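The Summer I Shrank My Linen Closet

I should say up front that I'm a towel person. Other people come back from a trip with magnets or little bottles of olive oil, and I come back with a towel. I buy them in beach shops, at church sales, at the good discount place on the edge of Vurnia where everything is stacked on the floor and you have to dig. My sister once asked me how many bodies I was planning to dry. Fair question!

The trouble is that our apartment has one linen closet, and it's 12 inches deep. Whoever built it must have been thinking of napkins. For years I got by with rolling, then with folding in thirds, then with a kind of leaning and slamming that my husband called the hip check. By last November the door wouldn't latch at all, and one night at 2 in the morning the whole top shelf came down on the hallway floor. We both thought it was a burglar.

So I called Kiyoshi Kikuchi. Kiyoshi ran the stockroom at Sonevden, the old department store downtown, back when it had a bedding floor the size of a skating rink, and these days he helps people like me with closets that have gotten away from them. He came over, looked at the pile (I hadn't put it back, I just stepped over it for a week) and asked for coffee before he asked for anything else.

I was hoping he'd tell me I could keep it all. He sort of did. His rule is that the towels you use this month live in the closet and everything else gets flattened and goes under a bed. "You don't have too many towels," he told me. "You have too much air." I've repeated that at parties.

Now, I'd tried vacuum bags before. I bought a set years ago, stuffed them until they looked like Thanksgiving turkeys, ran the vacuum and felt like a genius. By the next morning they'd all puffed back up and one had pushed a shoe rack over. Kiyoshi laughed for quite a while when I told him, and then he asked how I'd closed them. With my fingers, I said. Pinched along the top, same as a sandwich bag. Well.

The closure is the whole game, according to him. You lay the bag flat on the floor, never on the bed, and you keep your towels a good hand's width back from the zipper so nothing creeps into the track. A single loop of terry cloth is enough to let the air in. Then the slider goes all the way across, slowly, and back, and across again. He does it three times and he listens while he does it. I do it four times and I don't hear a thing, but I'm getting the hang of it.

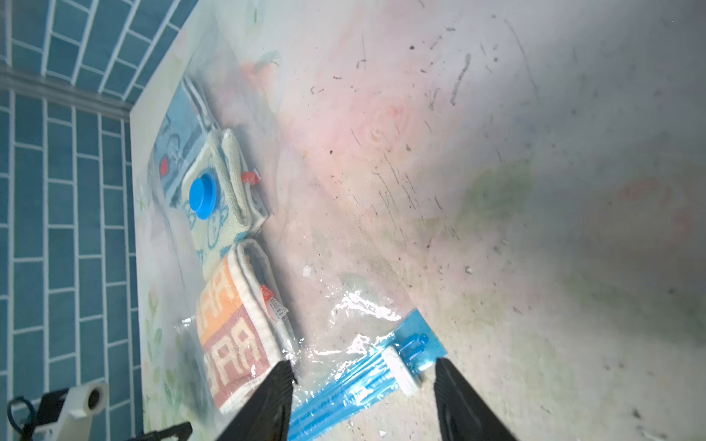 4 min read

I've gotten picky about what goes in together, too. Mint green and cream with blue cartoon outlines on top, the cream one with the giant orange and rust lettering below it, both folded so the valve sits over something flat. And yes, there's a price sticker still on the lettered one, bar code and all. Kiyoshi says to take tags and stickers off first, and he's right, and I keep forgetting. I get excited and I want to get to the vacuum part!

The vacuum part really is the best. I use our old Texier upright with the hose off the wand, and you hold it down over that round blue valve and the whole thing just sighs and goes stiff as a cookie sheet. My nephew asked to do every single one. We let him do most of them, and he wanted to know if we could do the cat's bed (no).

A few things I've picked up since. Make sure the towels are bone dry, and I mean a full extra day on the rack after they feel dry. Don't fill past the halfway mark. Write what's inside on a piece of masking tape, because a flattened towel looks like every other flattened towel once it's been under the bed till spring. And open the bags a couple of times a year and give everything a good shake. Terry gets sulky if it's squashed too long, though one warm wash brings it right back.

The closet door latches now. There's even a bare spot on the second shelf, and my husband has been eyeing it for his board games. I haven't told him yet that there's a beach shop in Trellura with a sale starting soon, and that I've already looked up the bus.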